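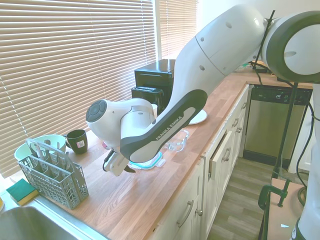

3 min read

Drokbridge to start deposit scheme for takeout containers

Dec 8, 2023

Drokbridge will begin a returnable container scheme for takeout food early next year, the town said. Customers who order from a restaurant in the scheme will be able to pay a $2 deposit and take their meal home in a glass container with a reusable lid. The deposit comes back when the container is returned to any of the restaurants taking part.

The scheme will be run by Trididier, a dishwashing and delivery company that already handles plates and glassware for wedding halls in the county. The town is paying for the first stock of containers. Trididier will cover washing, storage and the cost of moving containers between restaurants, and will keep any deposits that are not claimed.

Restaurants were asked in July whether they wanted to join. Interest was strongest on the east side of town, where several kitchens share a parking lot and already share a trash contract. The list of restaurants has not been made final, but Pană, the Romanian bakery and lunch counter on Mill Street, has signed up and will be the main drop-off point downtown.

Corina Moldovan, who owns Pană, said she had been buying disposable soup bowls by the case and did not like the price or the way they held up.

"Soup is the hard one," she said. "People buy it at noon, put it in a bag, walk back to work, and then they call me. With a lid that locks down I think I get fewer calls."

Moldovan said she does not expect every customer to go along with it. Regular lunch customers will probably return containers the next time they come in. People passing through on the highway will still get a paper bowl if they ask for one. There is no plan to charge extra for disposables, and the town has said it will not require any restaurant to stop using them.

How the deposit will work

The deposit will be added at the register as a separate line on the receipt. It will not be taxed. Customers can get it back in cash or have it taken off their next order, and they do not need to show the receipt or return the container to the place where they got it. Containers should be emptied and rinsed, but they do not have to be fully washed. Trididier washes everything again before it goes back out.

There will be two sizes. The larger one is meant for main dishes and the smaller one for soup, sides and salads. Both use the same style of lid with a removable seal. Drinks are not included. The town looked at adding coffee cups and dropped the idea after cafe owners said that customers who care about cups mostly bring their own.

A broken container will be treated the same as one that was not returned, and the customer will lose the deposit. Chips around the rim count as broken. Lost lids are a separate matter - a container brought back without its lid will be accepted, but only half the deposit will be paid.
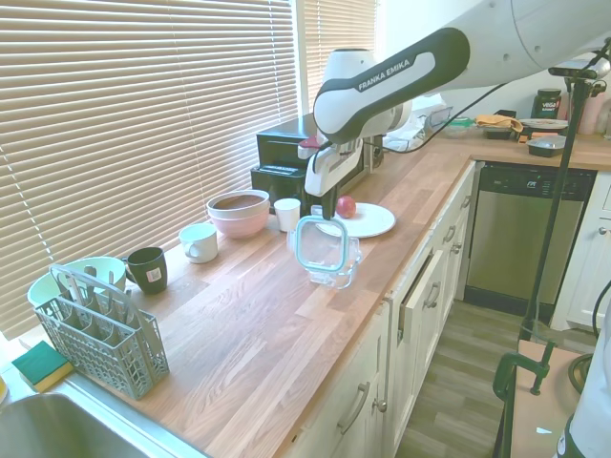

Most of the questions sent to the town so far have been about what people can bring back. Only containers from the scheme will be accepted, and each will have a mark pressed into the base. Residents have asked whether they can hand in their own glass storage containers for credit, and the answer is no. Many of those look close to the ones Trididier will use, down to a clear lid with a colored seal like the turquoise one shown here, but the lids differ from brand to brand and do not always fit the washing racks. Trididier said it will set aside any personal containers left at a drop-off point by mistake and hold them at its Zamell Road building until the end of each month.

The seals will need some care at home. Trididier asks customers not to pull them out with a knife or fork, which can nick the rubber and cause leaks. The glass can go in a home microwave with the lid off. It should not go straight from the freezer into a hot oven, and the lid should not go in an oven at all.

Anqi Qin, operations manager at Trididier, said the company chose glass over plastic mainly on the advice of the restaurants. Curries and tomato sauces had stained the plastic samples it sent out for testing, and several owners said they would not serve food in something that looked used.

"Glass is heavier, and that costs us on the truck," Qin said. "But it comes out of the machine looking clean, and the kitchens were very clear that they wanted that."

Weight was also the main complaint from restaurants that turned the scheme down. One owner told the town that delivery drivers on bikes would not want to carry several full glass containers up apartment stairs. Delivery orders will be left out at first for that reason. The town said it may look at delivery again after the first year, depending on return rates and on what the drivers say.

Space is the other concern. Small kitchens do not have much room for a crate of clean containers and a second crate of returned ones. Trididier will pick up in the early morning, before most kitchens open, and restaurants that fill a crate sooner can call for an extra pickup at no charge. Moldovan has cleared the bottom shelf of a pantry at Pană for the crates and moved her flour to the back room.

The town tried a smaller version of the idea with its own employees, using the lunch counter at the town offices. During that trial 105 containers were handed out, and all but a few came back. Town staff noted that the result may not say much about the public, as most of those containers never left the building.
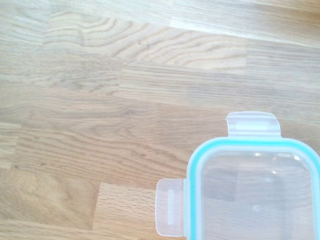 What happens next

Trididier expects the first delivery of containers in the coming weeks. Restaurants will receive a short training visit on storage, deposits and how to check for damage. A sticker in the window will show which ones are taking part, and a map will go up on the town website once the list is settled.

Restaurants that did not answer in July can still apply through the town clerk's office. There is no fee to join, and a restaurant can leave at any time by giving two weeks' notice and returning its crates. Residents with questions about deposits or damaged containers should contact Trididier directly. Questions about trash and recycling pickup, which is not changing, should go to the public works desk at the town offices.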